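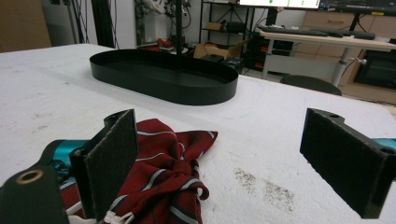 About Hivo

Hivo is a listings and recommendation service for free streaming television. We collect the schedules of free channels that broadcast over the internet, put them into one guide, and let you open a channel straight from it. You don't need an account to use the guide. An account lets you save favourites and hide the channels you never watch.

The guide currently covers 524 channels. Most are in English. There is a smaller group in Welsh, Irish, French, German and Spanish, and we add others when we can get a reliable schedule for them.

What we do

We don't make programmes and we don't host them. When you choose something in the guide, it plays from the channel's own stream, either in your browser or in the channel's own app if it has one. Any adverts you see during a programme belong to the channel.

Our work is in the listings. Schedules reach us in all sorts of formats, often with missing episode numbers, wrong start times or the same film under three different titles. We clean them up, match each entry to the right programme and check the times against what is being broadcast. If a channel is running late, the guide should show it. Live sport is still the hardest thing to get right, and overruns on the smaller channels sometimes catch us out.

We also write short descriptions for programmes that arrive without one. These are written by our listings team in Killine and kept to two sentences. They don't give away endings.

How we started

Hivo began as a spreadsheet. Our founders worked in television listings for print, and when the magazine supplement they worked on closed, they kept a shared list of the free online channels they were watching at home. Friends asked for copies. The list was put on a web page, with a search box added later, and that page became the first version of the guide. It had 141 channels and was updated by hand every morning.

The company was set up the following January. We took a room above a shop in Killine and hired our first developer, whose main job was to stop us having to type in the schedules. That took most of a year. The system that came out of it is called Deltach, and it still does the bulk of our collecting and matching. We license Deltach to a few other firms, mainly makers of set-top boxes and one hotel television supplier.

The team

We have nine full-time staff and a changing group of freelance listings writers. Development and listings are both based in Killine. Customer support is shared between everyone, so if you write to us about a wrong start time, the reply will often come from the person who corrected it.

In our second year we merged with Asfaw, a small company that made a remote control app for televisions. The Asfaw app is now part of Hivo on phones and tablets, and its name has been kept for the remote screen because existing users knew it. If you had an Asfaw login, it works on Hivo with the same password.

How we make money

There are two sources of income. One is the Deltach licences. The other is a paid version of the guide, Hivo Plus, which adds reminders, a longer schedule of fourteen days and the option to share one list of favourites across a household. The free guide shows seven days.

Channels can't pay to be listed or to move up the page. The order you see is alphabetical until you change it. The Tonight page is chosen by our listings team, and no one outside the company has a say in what goes on it.

Your viewing data

We keep a record of your favourites and hidden channels if you have an account. We don't keep a history of what you open unless you switch on Recently Watched, and turning it off again deletes the list. We don't sell data to channels or advertisers. Channels have their own policies, and those apply once you are watching their stream.

Adding or correcting a channel

If you run a channel and would like it in the guide, use the Channels form in the footer. We need a working stream, a schedule at least three days ahead and confirmation that you hold the rights to what you show. There is no charge. We normally reply within a week, although it can take longer to test a schedule in an unusual format.

Viewers can report a mistake by choosing Report on any programme. Please tell us which device you were using and what was on screen at the time. Requests for new channels go to the same place.

Press and other enquiries

Logos and screenshots are on the Press page and may be used without asking, as long as they aren't altered. For licensing, please write to the Deltach team through the Business form. We don't have a telephone line for general enquiries.

Page last updated Jul 12, 2024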